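Lomaleck Release Desk - Set-up Guide
Section 5: Preparing a compilation album for upload

18 shares
2 comments

This section covers compilation releases, where tracks come from more than one artist. For a single-artist album, use Section 2. You should already have a Lomaleck account and a label name on file.

Before you start

Collect the final audio for every track, the cover art, and the signed permission from each contributing artist. Lomaleck does not check permissions at upload, but Kimton, the distribution partner, can ask for them at any point after release.

Audio must be WAV or FLAC. MP3 files are rejected even at the highest bit rate. Leave the files at the sample rate they were mastered in and do not convert them upward.

Creating the release

1. Open the Releases tab and choose New Release, then Compilation.

2. Enter the album title exactly as it appears on the cover. Do not add words like "album" or "official" unless they are part of the title.

3. In the Album Artist field, enter Various Artists. If one person or project curated the record, put that name in the Compiler field.

Note: Once the release is sent to Kimton, the Album Artist field is locked. A change after that means taking the release down and starting over with a new barcode.

4. Drag your audio files into the track window. They will load in file name order, so it helps to number them first. A compilation can hold up to 83 tracks.

5. For each track, fill in the title, main artist, composer and ISRC. If a track has no ISRC, leave the field blank and Lomaleck will assign one. Never reuse the code from an earlier version if the track has been remixed or re-recorded.

6. Set the gaps between tracks. The default is 2 seconds. For a continuous mix, set every gap to zero and tick Gapless.

The track window saves on its own every few minutes, but the gap settings do not. Press Save before you leave the page.
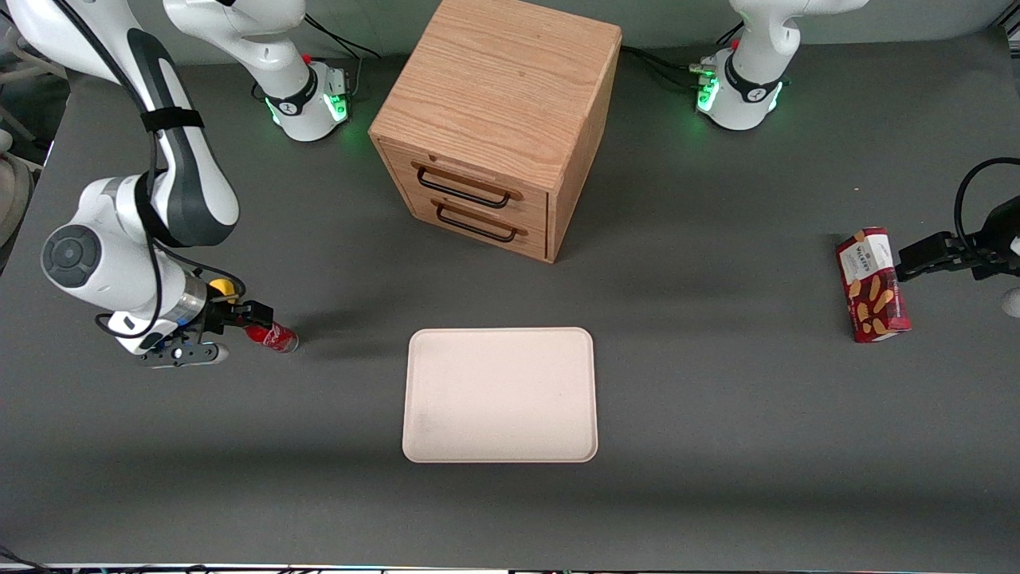

Adding cover art and notes

7. Upload the cover as a square JPG or PNG. Web addresses, prices and store logos are not allowed on the cover and will hold up the release.

8. Paste your liner notes into the Notes box. Plain text only - bold and italics are stripped out. Accented letters are kept.

9. Choose a main genre. The second genre is optional. For ambient, spoken word or mixed material, pick the one that fits the most tracks.

Sending to stores

10. Pick a release date at least 18 days ahead. Shorter dates are accepted, but some stores may list the album late.

11. Under Splits, enter each artist's share. The total has to reach 100 percent before the Send button turns on.

Caution: Shares are paid from the first sale. If you correct a split later, the new figures apply only to sales made after the change.

12. Press Send. Status moves from Draft to In Review, and you get an email when it is approved. Releases sent after noon on Wednesday are reviewed the following week.

If a track is flagged in review, only that track needs to be replaced. Open it, choose Swap Audio, and send the release again.

2 comments

mazza_tapes
Step 6 got me. Set all the gaps, closed the tab, came back and everything was at 2 seconds again. Could you put the Save warning before the step?

Prarkham Sound
Does the Compiler name show up in stores? Ours is on the Lomaleck page but I can't find it anywhere else. We have five artists on the record and they all keep asking me.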